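The Shared Desk Deserves a Policy
May 21, 2018

Institutions write rules for parking, for printing and for the hanging of coats. Few have any rule for the drink left at the corner of a desk. The Lamberg office, with 117 employees and 52 desks, should adopt one in September.

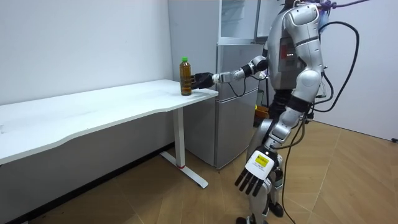
A bottle with its cap screwed on is a small matter until the desk belongs to the next person. Staff should be asked to clear all drinks at the end of each shift — their own and any left behind. A refrigerator within reach of the desks makes the request a modest one, and management should put it in writing.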